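The Two O'Clock from Leltville

July 2, 2021

My aunt worked the enquiries desk at the Leltville bus office for most of her life, and she used to say that a person who asks the time of the last bus has already made up their mind to miss it. I thought of her a good deal in the February I'm going to tell you about, when I had her old desk, her old stapler and, it seemed, her old customers.
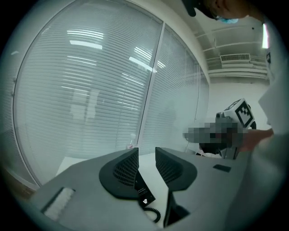
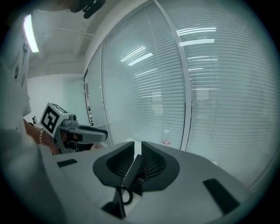
The man with the parcel came in just after the rain started. He wanted to send it to Hilovov, which is 49 miles up the valley, and he wanted it to go on the two o'clock and no other. It was a shoebox done up in string, with so many knots that I wondered whether whoever opened it would need a knife or a priest.

"It's for my sister," he said. "We haven't spoken since the wedding."

I didn't ask whose wedding. My aunt would have asked, and would have had the cake and the bridesmaids out of him before the kettle boiled, but I've always been shy of other people's quarrels. I weighed the box and wrote the label, and because he was still standing there, dripping gently on the mat, I made him a cup of tea.

He told me then, all in a rush, that it was their mother's recipe cards. He'd kept them for years out of spite, and he couldn't even cook – he'd only ever made the dumplings, and badly. On the back of one of them he had written that he was sorry, and he couldn't remember which.

"Shall I hold it for the next one?" I asked. "You could look."

He thought about that for so long that the driver came in to see what was keeping me. Then he shook his head and pushed the box across, and we both stood at the door and watched the bus go up past the Naqvi bakery with its wipers going.

It was nearly spring when a tin came back down the valley, addressed to the bus office, with no note. Inside were dumplings, packed in a clean tea towel. I rang the number he'd left, and put the kettle on.

COMMENTS

I read this to my mum over the phone and we both had a little cry. More of the aunt, please!

Lovely. Which card was it on, though? I do want to know.

My gran's dumpling card has gravy all over it, you can hardly read a word.

Contact | © 2021 Ulasov Stories | Back to top

We use cookies to remember your reading settings. Accept | Manage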